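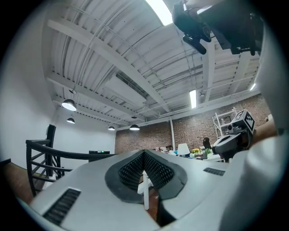 Re: [Nurnness-knit] sleeves that come out two different lengths

Hi all,

Slamet, I read your message over breakfast and laughed out loud, then felt bad for laughing, because I have a gray cardigan in the closet with exactly the same problem. I'm pasting your bit in so folks who missed it can follow along.

On the sleeve question, Slamet Ismail wrote:
> I've now knit the second sleeve twice. Same yarn, same needles,
> same pattern (the Fomska pullover, size medium). The first sleeve
> is fine. The second one is longer every time, and I swear I
> measured both before I bound off. Is it my gauge? Do people
> really get tighter or looser that much between sleeves? I took
> a month off in the middle if that matters. Also, does anyone
> have a way of getting rid of the ladder where the needles meet?
> Mine looks like a run in a stocking.
> Slamet

Yes, the month off matters! I'd bet money on it. My gauge wanders all over the place depending on what I've been knitting in between. If I go from socks back to a sweater my stitches come out like little bullets, and if I've been making one of those big floppy shawls it goes the other way. You said the second sleeve is longer, so I'm guessing your row gauge loosened up. Stitch gauge might look perfectly fine, so the sleeve fits around your arm and you don't suspect a thing until you lay the two side by side.

What I do now is count rows and forget about the tape measure. Measuring knitting with a tape is hopeless anyway (I can get two different answers from the same sleeve depending on how hard I pat it). I write down the row number of every increase on an index card, and the second sleeve gets the same card. If the Fomska is the one I'm thinking of, it says "work even until sleeve measures" whatever it is, and that line is the trouble. Work out how many rows you did on the good sleeve and do that number.

Counting rows won't fix a big change in gauge, though. If you count them up and the two sleeves have the same number, you might have to go down a needle size for the second one, even if it feels wrong. I've done it. Looks fine.

The other way is two at a time, both sleeves on one long circular needle, two balls of yarn. I fought this for years because of the tangling, and now I won't do sleeves any other way. Put one ball on your left and one on your right and turn the work the opposite direction each time you turn, so the twist you put in comes back out. It goes slowly and it feels like you're getting nowhere for 14 evenings and then boom, you have both sleeves. Mawar Jugah taught me this at the library back when we still had the upstairs room, so if it drives you nuts you can complain to her!

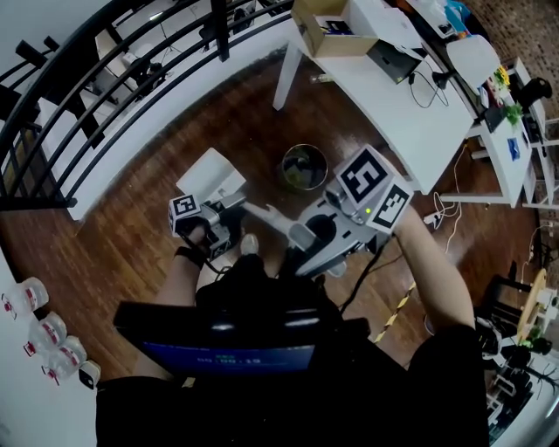
For the ladder, the advice you'll hear most is to yank the first stitch tight on each needle. I did that forever and it didn't do a lot for me. It's the second stitch that made the difference. Knit the first one normally, put your needle into the second one, and give the yarn a good tug before you wrap. Pulling at that point snugs up the first stitch, and it can't loosen again so easily. If it still shows, shift where the needles meet by a couple of stitches every few rounds. You'll need a marker for the start of the round or you'll lose track (ask me how I know). And some of it really does come out in the wash, so please don't rip a third time before you've blocked it.

About blocking, while I'm on the subject. Somebody asked last month about wool wash, and I've been using the plain Nidasard one with no scent. I soak for half an hour in cool water, roll it up in a towel and stand on it, then lay it flat and push it into shape with my hands. No pins for a sweater, usually. Superwash will grow on you, so if Slamet's yarn is superwash, that's one more place the extra length could be coming from. Did you wash the first sleeve and not the second, or the other way round? I once compared a washed front with an unwashed back and nearly gave up knitting.

A couple of other things so I don't have to send a second email:

I have 5 skeins of the Khoo worsted in the dark green, same dye lot, never wound. I bought 9 for a vest and the vest turned out a lot smaller than planned. Yours for the postage, or pick them up from my porch. Email me off list, please, so we don't fill up everybody's inbox.

Does anyone still have the December handout about picking up stitches along a neckline? Mine had the little chart on the back for how many to pick up per row, and I think it went out with the recycling. A scan or a phone snapshot would be great.

Slamet, tell us how the row count comes out. And hang on to that long sleeve for now!

Hugs from the couch,
D.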